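How to Teach a Secondhand Robot Arm to Hang Up a Phone

Filed under: Shared Shop, Arms and Grippers
Posted 1/24/20

You will need an arm, a three-finger gripper, a desk phone you don't love, a table, and an evening when you have no better offers. The phone is the cheap part. Ours has a handset on a coiled cord, and the cord is where all the trouble lives.

The task sounds like something a toddler could do, and a toddler can. Pick up the handset, carry it to the base, set it down. I gave it one evening. It took most of May to get the code to a place I could stand, and Rogério Barbosa still won't let me call it finished.

Before you start

Bolt the arm to something heavy. We use slotted aluminum extrusion under and around the table, so any fixture can slide and lock anywhere. If your arm is clamped to a workbench, every fast move will shove the workbench, and you'll spend your time calibrating furniture.

Find your E-stop and press it. Press it again with your other hand. Now put it where you'll be standing, and don't let anyone stack parts in front of it.

Step 1. Mount the gripper

Put the adapter on the wrist bracket first and the gripper on the adapter second. Start all the screws by hand before you tighten any of them. Go around in a cross pattern, like a car wheel. I went around in a circle the first time and got a gripper with a slight lean, which I then corrected in software for two weeks like an idiot.

Step 2. Route the cables

Leave more slack than looks tidy. Jog the wrist through its full travel at the slowest speed and watch the bundle the whole way. If it goes tight anywhere, stop and add slack. Tie it loosely at the upper joints and let the rest hang in a loop. Odair Paiva likes a neat cable run and has replaced two connectors.

Step 3. Set the tool point

Tell the controller how far the fingertips are from the wrist flange, with the fingers in the pose you'll approach in. Three spread fingers reach a different depth than three closed ones. Skip this and you will learn how hard your table is.

Our controller wants the payload too. Weigh the gripper and the adapter together on a kitchen scale and type in what it says. The handset is light enough that we left it out.

Step 4. Teach the approach

Put the handset on the table beside the base, always on the same tape marks until the thing works. Then save these points:

Hover, 100 mm above the middle of the handset.
Pre-grasp, 23 mm above it, fingers open.
Grasp, whatever height lets the fingers close without scraping.
Lift, straight back up to hover.

Turn the wrist so the fingers close across the narrow part of the grip. If you close along its length you'll push the handset away, chase it, and push it again.

Run it at low speed with the fingers empty. Our first pass gets checked at the point where the tips hang just over the wood, and I crouch down there with a flashlight like a man looking for a contact lens. 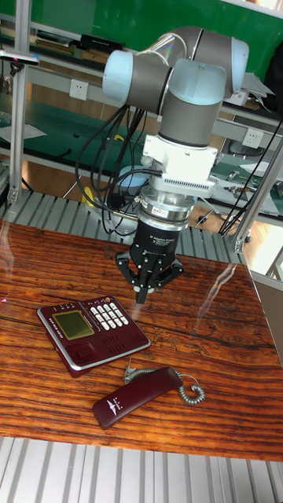

Once the hover and pre-grasp points look right, close the fingers at 60 percent force and raise it only if the handset slips. Full force on a plastic handset makes a noise you'll remember.

Step 5. Deal with the cord

The cord is a spring, and it has opinions. Lift slowly, pause for a second at hover so the bouncing dies down, and carry the handset in a low arc with the cord on the side away from the fingers. Give it an extra waypoint if it keeps snagging. We have three extra waypoints and I'm not proud of any of them.

Step 6. Set it down

Come down onto the cradle with the earpiece end a hair lower than the mouthpiece, touch, then level the wrist. Open the fingers slowly. If you open them fast, one always lets go late and flicks the handset off.

If it goes wrong

Handset rotates in the grip: you're holding it off center. Move the grasp point toward the heavier end.

Arm stops halfway with a force error: check the cord before you check the code.

Worked yesterday, misses today: someone moved the table. Ask Odair.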